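About Us

Odwood Homes is a small real estate office on Torkent Street. We help people to rent, buy and sell homes in Odwood and in the Ocampo side of the river. The office was opened by Apolinar Ayala, who came to this area as a renter himself and spent his first winter in a studio above a bakery.

We are two agents, and both of us live in the neighborhood. When you call, one of us will answer, and the same person will stay with you until you have the keys. We speak English and Spanish.

Most of our clients look for a first apartment or a small family house. Many of them come from another city and do not know the streets yet. For this reason we like to walk with you before we show any home. We go past the school, the Neson market and the bus stop, and you can ask everything you want about noise, parking and heating bills.

For owners, we prepare the listing, arrange the visits and check the papers of each applicant. Our fee is written in the agreement from the first day. If we think that your price is too high for the area, we will tell you this before you sign with us.
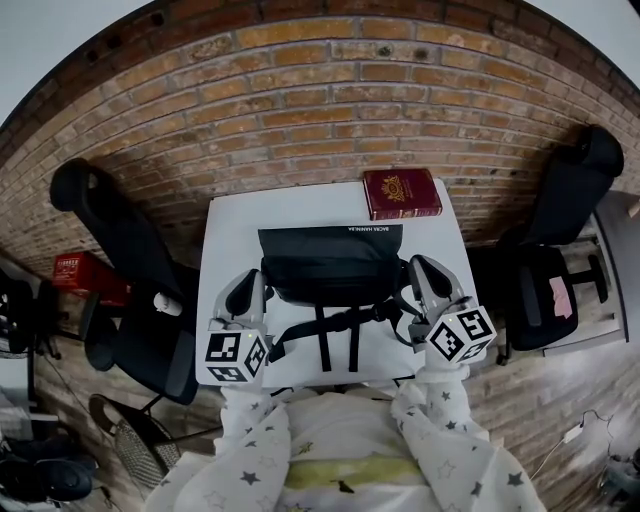
Since last August we also manage rentals for owners who live abroad. At the moment we take care of 16 apartments, and each owner receives a short report every month. If you would like the same service, please write to us with the address and the size of your home.

Office: 1238 Torkent Street, second door after the pharmacy. Visits are by appointment, also in the evening.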